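Vakaline announce new record and a summer tour of 21 concerts

The four-piece band Vakaline will release their third album in June, their label Vlachou Records has confirmed. The first single can be heard on the radio from this morning. 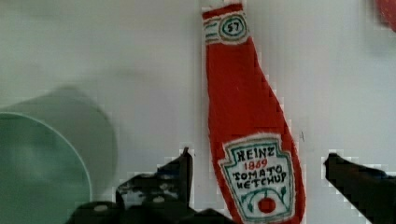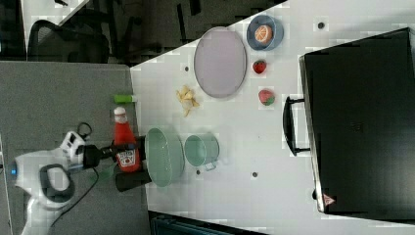
Photos: Clivport Music News

The album is called "Skoseten", after the small village where the band rented a house last winter and wrote most of the songs. It has 11 tracks and it is a little slower than the earlier records. The drums are softer, and on two songs there is a church organ which the band recorded in one evening with only two microphones.

The single, "Leave the Hall Light", is the fastest song of the album. It runs at 128 beats per minute and has a chorus that is easy to sing after the first listening. Fans who came to the spring concerts in Clivport may remember it, as the band played it there under another title.

The tour has 21 dates and begins in Clivport with two evenings at the Harbor Rooms. These are small shows, with 142 tickets for each evening, and every person can buy no more than 3. Doors open at 7 p.m. and the support act will start at 8 p.m. After this the band goes to larger halls along the coast, and the last concert will be outdoors in Skoseten.

Tickets for the Clivport shows are sold at the box office of the Harbor Rooms and on the website of the label. The sale begins at 10 a.m. on the first day of next month. For the other cities, the tickets will come later through the local halls.

The album will be available on vinyl, on CD and for download. The vinyl edition includes a printed booklet with all lyrics.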